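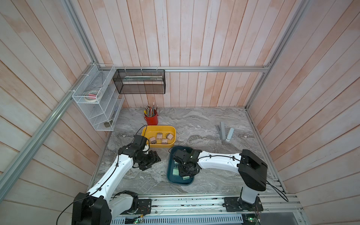 How to Keep a Betting Log for a Whole Basketball Season

If you bet on basketball and you don't write your bets down, you're missing out on half the fun. I mean it! I kept mine in my head for years and was sure I was doing great. Then I started a log, and the log had other ideas. I've been hooked on it ever since, and setting one up takes less time than the first quarter of a game.

You need a spreadsheet (any of them will do, free ones included) and a bit of patience for the first week. No formulas harder than adding and dividing. 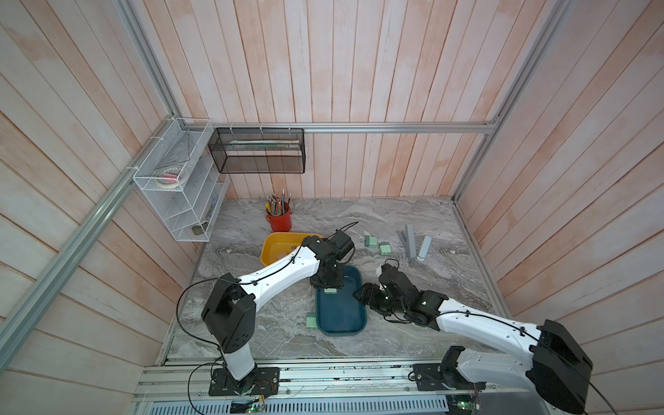 Posted by Pulier
20 March 2018
Filed under: Basketball, Bankroll Basics

Step 1: Pick your unit

A unit is the amount you put on a normal bet. Decide how much money you can lose completely over the season without it touching rent or groceries, and call that your bankroll. Mine was $800 when I started this season. Then take a small, fixed slice of it as one unit. I went with $8, one percent, and yes, it felt tiny. After my first rough week in February I was very glad it was tiny.

Write the unit at the top of the sheet and leave it alone until the season ends. Changing it halfway through makes the early rows hard to compare with the late ones.

Step 2: Set up the columns

Mine run in this order, left to right:

Date
Game
Bet type (spread, total, moneyline, prop)
Side
Line when I bet
Odds
Units risked
Closing line
Result (W, L or P for push)
Units won or lost
Notes

You'll be tempted to add fifteen more. Go ahead if you love data, but I tried it with rest days, travel miles and referee crews, and I quit filling them in after a few nights. Empty columns are depressing. You can always add one later.

Step 3: Enter the bet before tip-off

This is the big one. Type in the row as soon as the bet is placed, with the line and odds exactly as they show on your slip. If you wait until the next morning you'll remember the line a half point better than it was (I always did), and the losing bets have a funny way of not getting typed in at all.

Step 4: Grab the closing line

Right before the game starts, look up the number again and put it in the closing line column. Say you took a team at +6.5 and it closed at +5. You got a point and a half better than the final price, and that's worth knowing whether you win or lose. I get so excited when a whole week of these goes my way, even if the results don't!

For totals it works the same way. Over 211 that closes at 213 is a good number. Over 211 that closes at 209.5 isn't, and you should mark it down anyway. 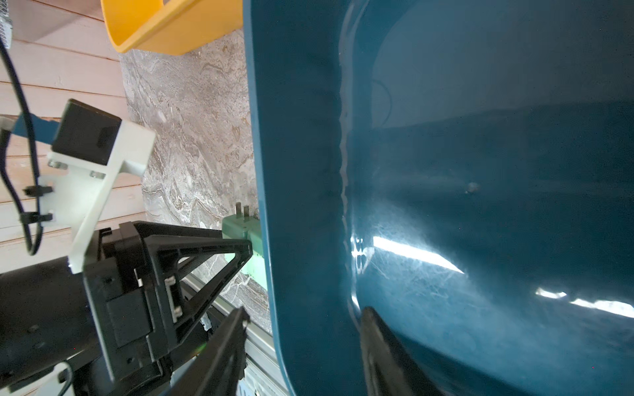 Step 5: Work out units won or lost

A loss is easy: minus whatever you risked. A push is zero. For a win at minus odds, divide 100 by the odds (drop the minus sign) and multiply by the units risked. One unit at -110 wins 0.91 units. For plus odds, divide the odds by 100, so one unit at +140 wins 1.4.

Add up the column at the bottom. That number tells you much more than your win-loss record does. At -110 you need to win 52.4 percent of your bets just to break even, so 21 and 20 is a small loser even though it looks like a winner.

Step 6: Sort it, but not too soon

After 40 bets, try sorting by bet type just to see how it works. It's a blast, but please don't change anything based on it. Even 300 bets can swing a lot on luck. What I do look for early on is bad habits. My notes column had the word "bored" in it over and over on late West Coast games, and cutting those out was the easiest decision of my season.

Step 7: Back it up

Save a copy every Sunday under a new name. I lost 70 rows once by sorting a single column without the rest of the sheet, and there was no putting it back together.

If you started late this season, start now anyway. There are playoffs coming, and a few weeks of clean rows will get you comfortable with the columns before the fall. Only bet where it's legal for you, and if it stops being fun, close the sheet and take a break.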